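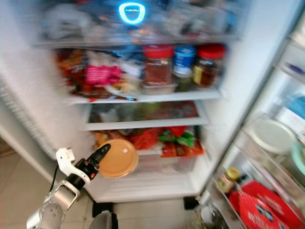 The open refrigerator, with the round container on the lowest shelf

Frequently asked questions about the Istell Messages and the evening silence

Last changed in May. Please read this page before you write to us. Many letters ask the same things, and the answers by post are slow.

Who is Istell?

Istell is the name given by the voice which Widad Sleiman has been writing down since her stay in Flodent. We do not claim that we know what Istell is. Widad herself uses the word "teacher". Some readers say angel, some say a soul who lived before, and one reader in Norway is sure that it is a being from another star. Istell was asked this directly in message 31 and answered: "You ask the river for its passport." We have left the matter there.

How are the messages received?

Widad sits at a table with paper and pencil, in the early morning, normally before six. She says a short prayer and waits. If words come, she writes them without stopping and without reading. If no words come in half an hour, she stands up and goes on with her day. She is awake all the time and can hear the street. She does not go into trance, and she does not speak with a different voice. The language is mostly French, sometimes Arabic, and a few messages are in both together, so these take longer to prepare.

How many messages are there?

At the moment 1,758 messages have been received. Of these, 1,484 can be read on this site in English. The others are either private (meant for one person), or not yet translated, or so short that we could not decide if they are messages at all. Number 612 has only the word "later".

Why do the numbers jump?

The private messages keep their number but are not shown. Please do not write to us that number 88 is missing. It is private and will stay so.

Who makes the translations?

Refilwe Magagula translates from the French and Pantelis Konstantinidis reads the English afterwards. The Arabic parts are first put into French by Widad. None of us grew up with English at home except Refilwe, and she asks us to say that the strange sentences are often strange in the French too. Where we are not sure of a word, we put it between square brackets. In the older messages, those before number 200, the brackets were lost when the site moved. We are putting them back slowly.

What is the evening silence?

It is a quarter of an hour of sitting quietly, at nine o'clock in the evening by your own clock. It was proposed in message 240. You sit down, you read one message or a part of it, you close your eyes, and you keep the word "Latetti" in your mind as softly as you can. When the time is over you say thank you, aloud or not, and you go back to what you were doing.

What does Latetti mean?

We have not found it in any dictionary. Several readers have sent us ideas from Finnish, Latin and Italian, and we thank them, but none of these agrees with what the messages say about it. In message 243 it is described as "the sound of a door which was never locked". You can use it without understanding. If the word disturbs you, use another word or simply follow your breath.

Must we all sit at the same moment?

No. This is the question which brings the most discussion, so I will be a little longer here. There are other groups who fix one exact minute for the whole world and ask that a certain number of people must be reached, or the meditation fails. We do not work like this. Istell has never given a number. When the silence goes by your own clock, it travels around the earth with the evening, and there is always someone just starting and someone just ending. I find this beautiful, but you may find it only practical.

If you work at night or have small children, take another time. Heino Luik, who answers most of the letters, does it at five in the afternoon because of his shifts.

Can a group meditation be used for a bad purpose?

We receive this question often, usually with links to other sites. Our answer is simple. Look at what you are asked to do. If someone wants you to picture an enemy being destroyed, or to repeat words whose source you cannot ask about, or if you feel afraid to leave the meditation in the middle, then please leave it. You can leave our silence also, at any moment, and nothing will follow from it. We do not comment on other teachers by name. Letters which ask us if a particular person is dark or false are not answered.

Does Istell speak about the coming disasters, the end of the present age, or hidden governments?

Very little. Message 701 says that "an age is a thing you see from behind". There are four messages which speak of water rising, and we have printed them together on a separate page, with the original French, so that you can judge for yourself. Widad thinks they are about grief. Pantelis thinks they are about water. We do not publish dates, and no date has ever been given to us. 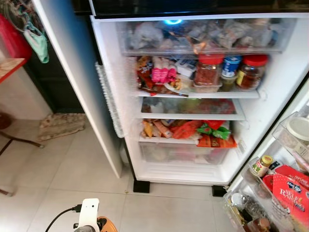

If you have read somewhere that Istell gave a date for the harvest of souls, this was not from us. A copy of our messages has been going around with added lines, under the title "The Limsakul Version". We do not know who made it. The added lines are easy to recognise when you compare, as they are full of exclamation marks and ask for money on the third page.

Do I have to believe in it?

No. Some people who keep the silence do not read the messages at all. Some read the messages as they would read poems. I was myself in the second group for two years and I am not sure that I have left it.

Is it a religion? Can I keep my own religion?

It is not a religion. We have no baptism, no members and no holy days. Among our readers are Christians, Muslims, Buddhists and people with nothing in particular. If your priest or your imam says you should not do it, we will not argue with him, and we ask you not to argue in our name either.

What should I eat or avoid before the silence?

There are no rules for food. Many people feel sleepy after a large dinner, so a small one is perhaps better. Message 419, the one about bread, has been understood by some readers as an instruction to fast. We have asked Widad and she does not read it in this way. Please do not fast because of us, and especially not if you are ill, pregnant or very young.

Can the silence heal me?

We do not promise healing of any kind. Some people have written that they sleep better or that they are less angry, and we are glad for them. Go to your doctor, take your medicine, and keep the silence beside it if you like. If the sitting makes you more anxious, or if you start to hear voices which give you orders, stop the practice and speak with a doctor or with someone close to you the same day.

Can Widad ask Istell a question for me?

She used to do this and she has stopped. There were too many, and the private messages which came were often not answers to the question. A woman asked about her house and received nine lines about her sister. There is no waiting list and you cannot pay to be put on one.

I have also started to receive messages. Will you publish them?

No, but we do not say that yours are less true. We can only take care of what comes to us by one hand. Elīna Jankauskaitė has written a short text for people in this situation, called "When the pencil moves". It explains how to keep a notebook, why it is good to wait a month before showing anything, and when to leave it alone for a while. You find it under Texts.

What does it cost?

Nothing. The messages are free to read and free to print. The printed book is sold at the price of printing and postage. If somebody sells you a course, a stone, a bottle or a certificate with the name Istell or Latetti on it, it has no connection with us, and we would like to know about it.

May I copy the messages on my own site?

Yes, if you copy the complete message with its number and change nothing. Please do not join two messages to make one. Please do not put them over music – this has been done, and Widad was unhappy. For translations into other languages, write to Refilwe first, as there may already be one in work. Polish and Portuguese are taken.

Are there meetings?

Once a year there is a small meeting in Flodent, in the autumn. We read, we walk if the weather allows, and we keep the evening silence together. There is no programme. The room is not large and the places go first to people who have not been before. The invitation goes only by the mailing list. Please do not come to Widad's house. She is a private person and her neighbours have been patient enough.

I signed up to the mailing list and nothing comes.

First look in the spam folder. The word "message" in the title seems to make some mail programmes suspicious. If it is not there, write to Heino with the address you used. We send a letter only when there is something new, and it can happen that two months pass. Last winter it was longer.

The audio recordings do not play on my telephone.

We know. The older recordings were saved in a format which many telephones do not like. Numbers 1 to 60 have been made new, and the others follow when Pantelis has time. On a computer they should all work, except 112, where the file is damaged and we have no second copy. If you once downloaded number 112, please send it to us.

How long until I get an answer to my letter?

By e-mail it takes two or three weeks, by post longer. Please write one subject in one letter, and put the number of the message if you ask about a message.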